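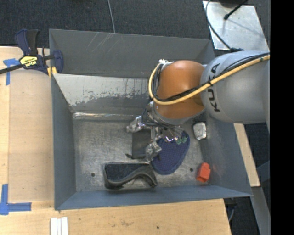
Eight seconds was too long, according to Illia Chornovol. He had read the draft twice on the train from Cluvport and he wanted rule 5 taken out.

Ustyna Kravchuk had the draft open on her own screen. Rule 5 said that after a failed pick the arm must stop, and stay stopped for 8 seconds, before it tried again. She had written it in January and had not thought much about it since.

"It's a pause," she said. "Dmytriv asked for one."

"Dmytriv asked for a pause. You picked the number."

"I had to put something."

Illia sat down across from her and took off his coat. He had run the bin cell at Momitz for two years before he moved to the standards office, and he still talked about picks per hour as though somebody was going to ask him for the figure. The log on the table between them covered 2,435 attempts. Of those, 104 had failed.

"Multiply it out," he said.

She did. It came to nearly fourteen minutes of an arm holding still.

"Over the whole log," she said. "That's days of work, Illia."

"It's fourteen minutes when people standing there think it's finished. That's what I'm telling you. I don't care about the time."

She looked up. She had been ready to argue about the time.

He told her about Delia Jara then. Delia had worked second shift on the cell, and the arm there was called Odo, after a dog one of the fitters used to have. Odo missed a block and stopped. The old setting was a long one, longer than hers. Delia waited, decided the run was over, opened the gate and leaned in to turn the block on its side. The gate switch had been taped down since lunch. Odo started again with her hand in the bin.

"Was she hurt?"

"Two fingers. They healed. She works in the paint store now."

"Then the fault was the tape."

"Yes. It's in the report as the tape." He turned the log around so that it faced him, and then turned it back. "The tape was me. Dmytriv wanted the numbers up and the gate kept tripping."

Ustyna did not know what to say to this, so she scrolled down to rule 6, which covered the gate switch and ran to a page and a half. It had never been a problem to get rule 6 approved.

"Did you tell them?"

"I told Marichka Fedoruk. She wrote that the tape was of unknown origin."

Outside the office somebody was running the copier. Ustyna went back up to rule 5 and deleted the number. She typed that an arm which has stopped after a failed pick shall not start again until a person outside the gate has pressed the button. She read it aloud to him.

"They'll hate it," Illia said. "A hundred and four walks to the button."

"Do you hate it?"

He thought about it. "I would have."

She changed "the button" to "the restart button" and moved the light signal into its own line, amber for waiting, lit the whole time. Then she scrolled to the end, where the draft listed the incidents it was based on. There were four. She made a fifth line and typed Momitz, second shift, and left the cursor after the comma.

"Azadeh Ahmadpour signs off on this page," she said. "She'll ask where it came from. She always asks."

"I know."

"I can leave the line out. The rule stands up without it."

Illia reached for his coat, but only to get his glasses from the pocket. He put them on and pulled the keyboard over to his side of the table. He typed slowly, with two fingers, and it took him a while to get to the part about the tape. She went to see if the copier was free.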